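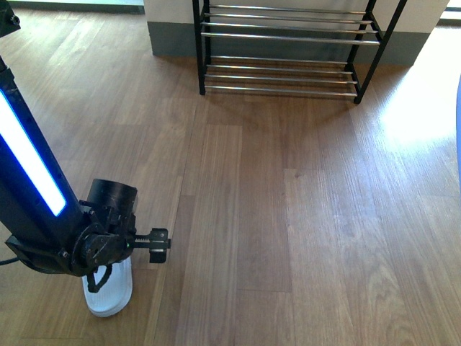 Subject: Re: [greenwood-talk] Tuesday's council debate

On Tuesday evening, Jocelyn Poirier wrote:

> I thought Melnyk won it. He had a plan for the Jirine Road bridge and a price. The mayor had neither.

He had a price, yes. I'd like to know where he got it. Melnyk said the repair could be done for "78 percent" of the city's estimate, and when the moderator asked who had worked that out, he went back to talking about potholes. I've read the packet twice and can't find the number.
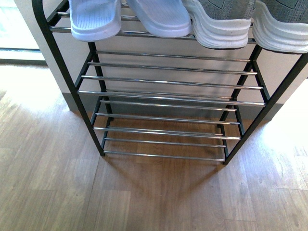
Then there's the petition. He waved it around as proof that the whole east side is behind him. It has 300 names. The last council race out here drew 2,901 votes, so I'm not ready to call that a movement - and the sheet I was handed outside the Heteck lot didn't ask for an address.

The mayor was no better. Eight years in office and her answer on the bridge was that staff are "looking at it." They were looking at it last February too.

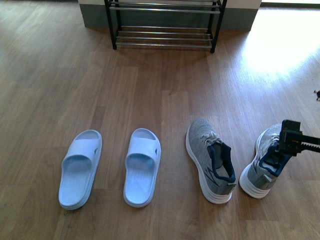 Jocelyn tells me off-list that I'm grading too hard, and that a rough number beats no number when the bridge is down to one lane. Maybe. But a rough number is how we got the Gendik Street garage.

I'll change my mind when Réjean Melnyk posts his math. I wrote to his campaign this morning and asked for it.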